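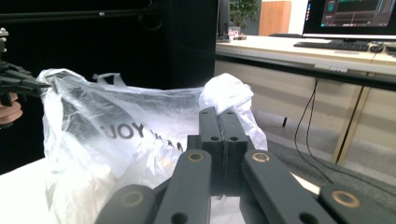
Die Tüte mit dem Aufdruck JOY vor dem weißen Tisch.

Sonntag, 30. Juli 2023

Seit drei Wochen schreibe ich an einem Text über Plastiktüten und werde nicht fertig. Ich lerne Deutsch seit sechs Jahren, und meine Lehrerin in der Volkshochschule hat immer gesagt, man soll über die Sachen schreiben, die man jeden Tag in der Hand hat. Also gut, Tüten.

Ich muss mit dem Wort anfangen. In meinem ersten Winter in Deutschland habe ich an der Kasse nach einem «Sack» gefragt. Die Verkäuferin hat mich freundlich angeschaut und mir eine Rolle Müllsäcke gezeigt, sechzig Liter. Ich habe sie gekauft, weil hinter mir viele Leute standen. Später habe ich gelernt: Tüte, Beutel, Sack, Tasche, Tragetasche. Erick Laizer, mit dem ich damals die Wohnung geteilt habe, kommt aus Arusha und hat in Graz studiert, und er sagt bis heute «Sackerl». Wir haben am Küchentisch lange gestritten, was richtig ist. Ich glaube jetzt, dass beides richtig ist, aber in Bielefeld versteht man mich mit Tüte besser.

Bei uns zu Hause war eine Tüte nie Abfall. Meine Mutter hat sie gewaschen, mit der Öffnung nach unten an die Leine gehängt und danach zu kleinen Dreiecken gefaltet. Die Dreiecke lagen in einer Keksdose, und wer zu Besuch kam und Mangos mitnehmen sollte, bekam ein Dreieck dazu. Ich falte auch heute noch so. Man streicht die Tüte zuerst flach, die Henkel nach oben, dann faltet man sie der Länge nach, bis ein Streifen bleibt, und danach immer eine Ecke über die andere. Das Ende steckt man in die kleine Tasche, die dabei entsteht. Bei dünnen weißen Tüten geht das schwer, denn sie sind voll Luft und knistern und wollen wieder aufgehen. Man muss die Luft mit dem Unterarm hinausdrücken, vom Boden zu den Henkeln, nicht umgekehrt. Umgekehrt habe ich es oft gemacht, und dann hat man einen Ballon.

Die weißen, durch die das Licht scheint, mag ich trotzdem am liebsten. Auf einem hellen Tisch leuchten sie unten fast wie eine Lampe. Und dann steht dort groß JOY. Ich finde es merkwürdig und schön, dass jemand dieses Wort auf etwas druckt, in das man Zwiebeln legt. Wenn die Tüte zerknittert ist, verbiegen sich auch die Buchstaben, und hinter dem Y kommt noch mehr Schrift, die man in den Falten nicht mehr richtig lesen kann. Ich habe mich gefragt, wie man JOY auf Deutsch auf eine Tüte drucken würde. FREUDE wäre ziemlich lang. Es klingt auch sofort nach Schiller und nach Silvester.

In unserer Küche wohnen die Tüten in einer Schublade. Die Schublade gehört zu einem Schränkchen, das Stullby heißt, ich habe es gebraucht gekauft und die Treppe allein hochgetragen, vierter Stock. Sie klemmt. Im April habe ich sie ganz ausgeräumt, weil sie gar nicht mehr aufging – eine Henkeltüte hatte sich hinten um die Schiene gewickelt. Ich habe dann alles auf dem Boden sortiert und, weil es ein Regensonntag war, auch gezählt. Es waren 187 Tüten. Mein Mitbewohner Victor Nyamweya kam mit seinem Tee herein, hat sich auf die Türschwelle gesetzt und gesagt, dass man damit die ganze Straße beim Umzug versorgen kann. Er hat dann aber sehr ernsthaft mitgefaltet, zwei Stunden.

Meine Ordnung ist seitdem diese. Die kleinen dünnen vom Obststand kommen ungefaltet in ein Einmachglas, man zieht sie oben heraus. Die mittleren mit Henkeln werden Dreiecke. Die dicken, zum Beispiel die blaue von Vimari, wo ich Stoff kaufe, bleiben flach liegen, denn ein Dreieck aus dicker Folie springt in der Nacht auf, und man erschrickt. Kaputte Tüten kommen in den gelben Sack (hier heißt es also doch Sack!). Wenn nur ein Henkel gerissen ist, nehme ich die Tüte noch für nasse Schuhe oder für den kleinen Eimer im Bad.

Erick schreibt mir manchmal, dass in seiner Heimat die Tragetaschen aus Plastik seit 2019 verboten sind und dass ich ein Museum besitze. Das stimmt vielleicht. Ich kaufe auch keine neuen mehr, ich habe immer einen Stoffbeutel dabei, und trotzdem werden es nicht weniger. Die Nachbarin bringt Zucchini in einer Tüte. Die Reinigung hängt die Hemden in eine. Victor sagt, sie vermehren sich hinter der Schiene.

Eine Frage habe ich noch an die Leser, die besser Deutsch können als ich. Wie nennt man dieses Geräusch genau? Ich habe «knistern» geschrieben, aber im Wörterbuch steht auch «rascheln», und Victor meint, rascheln tut nur Laub und Papier. Für mich macht eine Tüte beides: sie raschelt, wenn man etwas darin sucht, und sie knistert, wenn man sie nur hinstellt und sie langsam wieder aufgeht. Ich freue mich über Kommentare, auch über Korrekturen. Beim letzten Beitrag hat jemand alle meine falschen Kommas aufgelistet, und ich habe die Liste ausgedruckt und an den Kühlschrank gehängt.

Nächstes Mal schreibe ich über die Einmachgläser, oder über den Deckel, der zu keinem passt.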